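FOR IMMEDIATE RELEASE

Godesholm, Apr 24, 2020

Wiston Furniture Oils drops the solvent, keeps the colour

Wiston is re-launching its hardwearing table oil. New recipe, no added solvent, same four-season cure. Tins are on their way to stockists now, with online orders open from this morning.

The old oil did its job but it stank. Customers told us so, often. The new one has a mild nutty odour and can be put on indoors with a window open.

"People are home, they're looking at their tables all day, and they're noticing every cup ring," said Adel Belhaj, head of product at Wiston. "We'd planned to go out in March. Labels were late. So it's now."

First run is 4000 tins, filled at the Royer plant. Stoseck remains our distributor for the east. Regional stores should check with Stoseck directly for delivery dates as freight is slow at the moment and we cant promise times.

What's changed

Thinner on the brush. Wipes off easier. Goes further too, one tin will do a good-sized dining table with 2 coats. Leave it overnight between coats. Full cure takes longer in cold rooms, so keep hot dishes off it for the first while and use a mat.

Colours: Clear, Honey, Dark Walnut. The grey is discontinued. Remaining grey stock will be sold through the Godesholm counter untill it's gone.

Siham Ouali, who ran the bench tests, recommends a light sand first. "Use 80 grit only if the old finish is really bad. Otherwise go finer. And always with the grain, please."

Wood surfaces, long table and round:
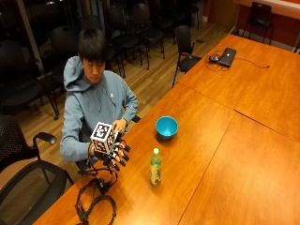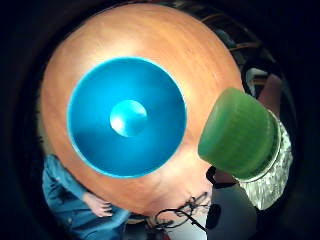
Availability and trade orders

Retail from today. Trade cartons hold 3 tins, no split cartons. Existing trade accounts carry over, no need to re-apply. Sample sachets on request while they last.

Old-recipe tins can still be used. Don't mix the two in one tray.

Rags: lay flat outdoors to dry before binning. Oily rags left in a pile can catch fire. This applies to the new oil as well.

Media contact

Samah Hamdy, Wiston press desk, Godesholm. Colour charts and safety sheets available by email.

ENDS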